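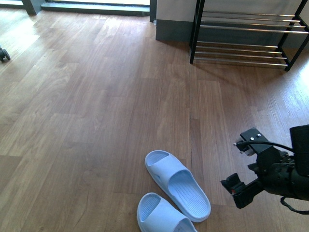
I'd been putting off buying a laser measure for years. My old tape did the job, more or less, and I only really needed it when we were looking at houses. Then we started looking at houses again in April, and after the third viewing where I'd trapped my thumb and written down a bedroom width that couldn't possibly be right, I gave in and ordered the Vivent.

It's a small thing, a bit fatter than a lipstick, and it clips on a key ring. You put the flat end against one wall, press the button, and the distance to the opposite wall comes up on the screen. Press again for the second wall and it works out the floor area for you. I did a whole three-bed semi in 11 minutes with the agent still talking to my husband in the kitchen! With the tape that would have been two of us and an argument.

The house in question was built in 1965 and had one of those through lounges with a chimney breast on one side and an alcove on the other (lovely light, awful carpet). Odd shapes like that are where the Vivent gets a bit fiddly. It will add areas together, but you have to hold the plus button down first and I kept forgetting, so I lost the lounge twice. The booklet covers this in one line of very small print. I'd have liked a proper page on it.

Accuracy is good. I checked it at home against the tape along our hall and it said 356 cm, which matched to within a few millimetres. Outdoors it's a different story. In bright sun I couldn't see the dot on the back fence at all, so for the garden I went back to pacing it out like my dad used to. On a dull day it managed the drive perfectly well.

Battery life seems fine so far. It takes two of the little AAA ones, and I've taken around 70 readings without the bar going down. There's no case with it, only a cloth pouch that I've already lost.

My friend Obaidul Miah has the Gretness one, which talks to your phone and draws the floor plan as you go. I had a play with his and it's very clever, but you do need to set up an account first and it costs nearly double. If you're doing up a place from top to bottom I can see the point. For checking whether the wardrobe will fit on the landing side of bedroom two, the Vivent is plenty.

Four stars from me. It loses one for the plus button business. We've got a second viewing at the semi next week and I'm going back for the loft hatch, which I forgot to measure.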